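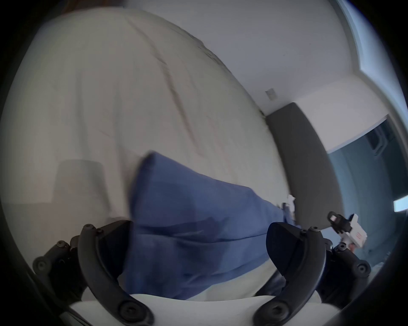

**Figure 2.** View from one hand-held gripper during the bedroom task, with the blue cloth between the fingers. A second hand-held device is at lower right.

### 5.2 Cloth handling on soft surfaces

Cloth on a bed was the hardest setting in the Fosby set. A bedsheet gives way under the fingertips, so the height at which a grasp should close is poorly defined, and folds in the sheet can be mistaken for the edge of the item. We collected 59 demonstrations of this task, split between two operators (Boyer and Lacroix), and held back five for validation.

The policy takes the wide-angle view and the finger opening as input. We did not crop the view. In an early trial we masked everything beyond the fingertips, and grasps became less reliable — mostly because the policy closed before reaching the cloth.

Demonstrations in which the sheet was picked up together with the cloth were kept but labelled as failed grasps. Lei and Hoarau labelled them separately and settled disagreements by watching the recording again. Removing these labels made double grasps more common at test time. Results by surface type are given in Section 5.5.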